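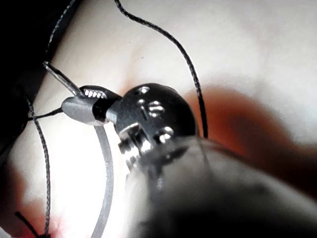

What do people use to keep the cables tidy behind a desk, cable ties or the hook and loop sort?

Hook and loop for anything you might want to move again, and plastic ties only for the runs that are going to stay put for years.

tealeaf64
Joined: November
Posts: 733

Thank you, that was quick! I should have said a bit more. It's a desk in the back bedroom, a Prurnlow one with a solid back panel and one mean little hole for everything to go through, and I've got the lamp, the monitor, the printer, a phone charger and the speakers all fighting for it. I had a lovely afternoon last month with a bag of plastic ties and a cup of tea, got it looking beautiful, and then the printer had to go in for repair and I was under there with the nail scissors for the best part of an evening. Is there a knack to it?

Mossy_Gate
Posts: 647

Oh, nail scissors, you poor thing. Get yourself a little pair of side cutters, they're a few pounds and you'll find a hundred uses for them. Cut at the head of the tie and keep the flat of the blades towards the cable. And leave the ties a touch slack when you fit them! You should be able to get a finger underneath. My dad pulled his so tight you could see the dents in the flex, and I replaced that lamp lead when the desk came to me.

brambleandco

I'm going to disagree with the first answer, in a friendly way. I went over to hook and loop everywhere and I've mostly gone back. It picks up every bit of fluff in the room (we have two long-haired cats, so that may just be us) and the cheap ones came undone behind the telly. Plastic ties, fitted slack, and a bag of spares in the drawer. If you have to snip one now and then, it's hardly the end of the world.

Mossy_Gate

Fair enough about the fluff, though I do mind throwing a handful of plastic in the bin whenever I move the printer. You can get ties with a small release tab, mine came from Wedari in a tub of 60 and I'm still using the same ones. A bit fiddly with cold hands.

ottersbank

Whatever you choose, label both ends before you bundle anything. Masking tape folded over into a flag and a biro will do. I'd also leave the phone charger out of the bundle altogether, it's the one you'll want to take away with you, and a stick-on clip at the edge of the desk suits it much better.

tealeaf64

Right, I've ordered the release tab ones and a roll of the hook and loop as well, so you're all half to blame. Charger is staying out. Does anyone know whether the stick-on clips pull the varnish off when you remove them? The desk was my sister's and she will notice.

brambleandco

Warm it with a hairdryer first and peel slowly. Try one underneath before you put any where she can see.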